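Good practice for robot-assisted processor handling

Robot-assisted processor handling is the job of getting a chip, its cooler and the memory in or out of a desktop computer with a robot arm. There's no single rulebook for it. What I've put together is the house practice that has grown up at Etix, with a fair bit borrowed from the Trunov bench notes (older, grumpier, still very good).

Background

Most of the general robot safety rules are about people: keep fingers out, know where the stop button is, limit speed and force. Quite right too! But they say very little about the thing being worked on, and a processor socket is about as fussy as a thing can be. The pins bend if you look at them wrong. So bench rules tend to come in 2 layers, one for the person and one for the board, and I'd always read the person one first.

The Ara checklist

The list most of us use is called Ara. It has 8 points and it was last tidied up in November. I won't copy it all out, but these are the ones I get asked about most:

Power off and mains lead out before the side panel comes off. No exceptions, even for a quick look.

Lay the tower on its side so the board faces up, and check it can't slide.

Give every loose part a proper place. A chip goes in a pocket on the fixture, never straight on the bench - I've been caught out by this one myself.

Keep cables out of the arm's path, and check again after each move, as they do creep.

Come down over the socket slowly, and stop above it before going in.

Never let a fingertip touch bare pins. Touching the edge of a chip is allowed, pressing on it isn't.

The work at hand

A desktop tower on a slatted bench, with the arm at the socket:
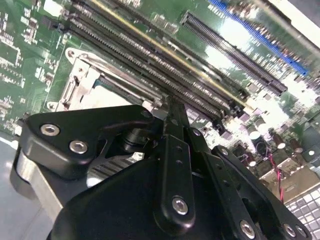
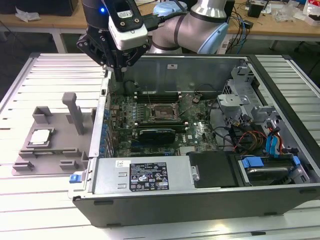
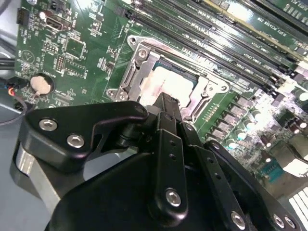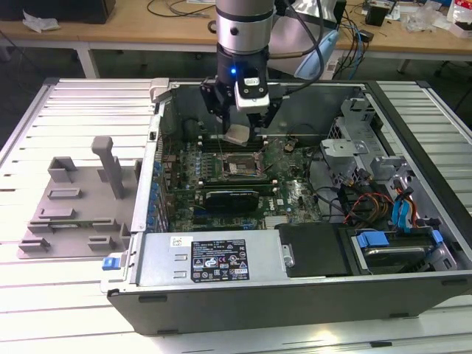
Where people disagree

Old thermal paste is the big one. Ara says to clean it off before the chip is moved anywhere, while the Amadi guide is happy for it to wait until the chip is out. I'm with Ara, mainly from having seen what paste does to a nice clean fixture!

Trial runs cause grumbles as well. Trunov wants 100 dry runs on a scrap board before a new routine goes near a good one, and plenty of people think that's far too many. I used to agree with them. These days I just put the kettle on and let it run.

See also

Socket covers and how to store them
Fixture trays
Emergency stops on shared benches

Page last changed 2026-07-26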